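Jan 30, 2023

Moving desk diary, part whatever

Ok quick one, the kettle's on and I have 20 minutes before I have to be out the door.

So I gave up coffee. Again. Day 18. Last time was in August and I made it to day 2, so this is already a personal best by a mile. No headaches after the first week. Sleeping better, I think? Hard to say. The dog still wakes me at five.

What I'm drinking instead: mostly the roasted barley stuff from that little shop in Fevcombe. Smells like toast. Tastes like toast too if you leave it long enough. Priit Lepik mailed me a bag of something called Kuusk, spruce tips and I want to say mint, and I was ready to hate it. Drank the whole pot. Then another pot. Thank you Priit, send more please.

Black tea doesnt count, before anyone writes in. I have one cup at lunch and I'm keeping it.

The hard part is mornings. Not the caffeine so much, more the standing around with the grinder going, half asleep, not having to talk to anyone. Tea is too quick. You pour water and then what. 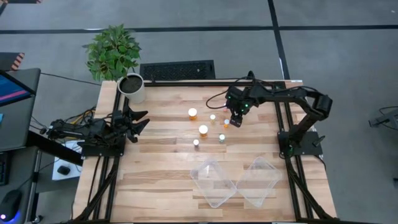
So now I do the crossword while it steeps — badly — and that sort of fills the gap. Got all but one yesterday. Still mad about 4 down.

Also sold the espresso machine, to a very nice woman from Puvham who drove over in the rain to get it. Felt weird for an hour. Then I put the bread bin in its spot and forgot about it.

Next up is sugar, maybe. Maybe not. Lets see how Feburary goes. Kettle's done, bye!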